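Most of the failures came from the same moment, the lead researcher on the Drulonard project said on Friday, when a garment stops lying flat and becomes a fold held between two pads.

Her group at Odivthorpe records people handling clothes with hand-held grippers, then trains a policy on the recordings. The first set had 218 demonstrations, all done on a bare table. The second had 114, done in a lived-in bedroom.

"We expected the smaller set to do worse," she said. "It did better on everything except towels."

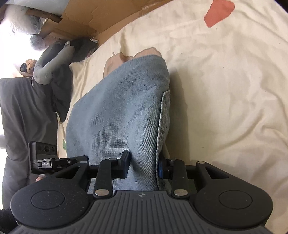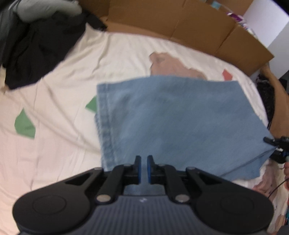
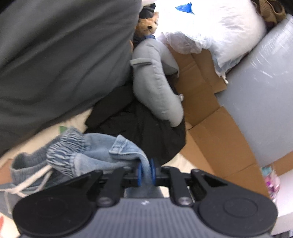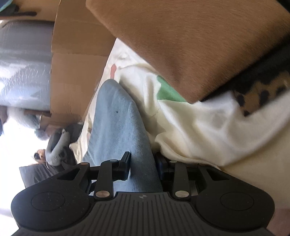
Work on denim and softer fabric, from the bedroom recordings.

She puts the difference down to how people grip when there is clutter nearby. They go in slower and correct more often, and the corrections end up in the training data. "On the table, everyone got very smooth after an hour - too smooth for us. The policy never saw a bad grasp being fixed."

The tests used 7 garments and 2 arms. Denim was the easiest to hold and the hardest to fold, she said, as a thick seam tends to turn the cloth as the jaws close. Knits gave the opposite trouble. The policy would often pick up two layers and carry on as if it had one.

She does not want to claim much from one room. A second group, at Grultavano, is repeating the recordings with its own operators, and the towel result still has no good explanation.

"It may be the edges," she said. "We're going back to towels in December."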